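Plinley Home Demonstrations: Your Questions Answered

We get a lot of lovely emails from people thinking of joining in, and most of them ask the same handful of things, so we've gathered the answers on one page. Grab a cuppa and have a read!

What are you collecting, exactly?

Short recordings of ordinary handling jobs: picking up, folding, hanging, putting away. The learning system we call Ramari studies them and tries to work out how its own grippers ought to move. Each recording is one go at one job, and we call that an episode. Our Lilport group has 656 episodes of cloth handling so far, and we'd dearly love more (cloth is a tricky beast, as anybody who has wrestled with a fitted sheet will know).

Do I need to know anything about robots?

Not a thing. If you can use kitchen tongs you'll pick it up quickly. You hold a gripper in each hand, squeeze to close the fingers, and go about the job at a comfortable pace. The first 6 episodes are practice and don't go into the collection, so please don't fret about those.
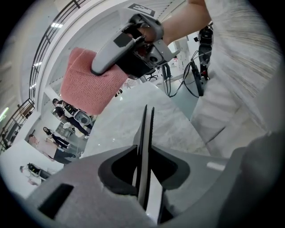 Cloth handling with the hand-held grippers: a pink knit held by one corner.

Why can't I just use my hands?

We do get asked this a lot! Ramari has two thin fingers to work with, and a bare hand can do all sorts of clever things that it can't copy. Working through the gripper keeps your movements within its reach.

What if I drop something or make a mess of it?

Keep going if you can. Picking a dropped cloth back up is a useful thing for the system to learn, so we keep plenty of those episodes. If you get into a proper tangle, stop, say "scrap" and start again.

How long is a session?

Around 115 minutes, with a good break in the middle. Wear sleeves you can push up easily and shoes you're happy to stand in.

Can I bring my own things from home?

Yes please, especially knits, tea towels and odd socks. We can't take anything with a name or address printed on it.

Who gets to see the recordings?

The Plinley team and our labelling partners at Au. You can ask us to remove your episodes at any time before they go into a training set, and we'll email you beforehand so you have the chance.

Page last updated Aug 17, 2026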